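Skerley Workroom Reopens After Floor Repairs

February 19, 2024

The ground-floor workroom at the Skerley building on Acharya Street is open again after being closed for 17 days while its floor was repaired.

The work covered 460 square feet. It was carried out by Stovier, a local contractor that also repaired the building's front steps last May. The room's outlets and lighting were left as they were.

Tenants had been complaining about the floor since the fall. A dip had formed near the door to the corridor, and carts and rolling shelves tended to drift toward it. Building manager Ilango Raju said the dip was measured twice before the owners agreed to close the room.

"We patched it once and it came back," Raju said. "This time they opened it up and leveled it from underneath. I didn't want to do it a third time."

Stovier had planned for 11 days of work. Raju said the crew found a second low area along the back wall after the first section was lifted, and the schedule was extended to take care of both. The extra work was covered by the original contract and will not be billed to tenants.

The room is shared by 8 tenants, who book it by the half day. Bookings made for the closure period have been moved to later dates or refunded. Mindura, the office supply firm on the second floor, let several of the tenants use its storage area while the workroom was shut. Anything still stored there should be collected by the end of the month.

A few rules apply for now. Heavy shelving may not be dragged across the floor and has to be lifted or moved on wheels. Equipment that stays in one spot for more than a week should have pads under its feet. Spills should be wiped up right away and reported at the front desk if they reach the wall.

Stovier will come back in May to check the levels again. The visit is expected to take one morning, and the room will stay open in the afternoon. If either of the repaired areas has settled, the contractor will correct it under warranty.

The booking sheet is posted outside the workroom door. Tenants who lost time during the closure and have not heard about a new date can ask at the front desk, which is open until 5 p.m.

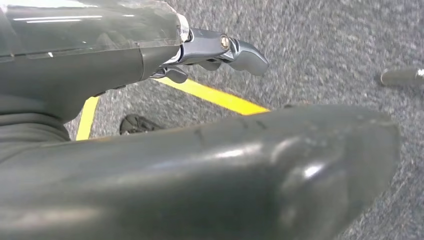

Over the floor in the Skerley workroom. Photo: Ilango Raju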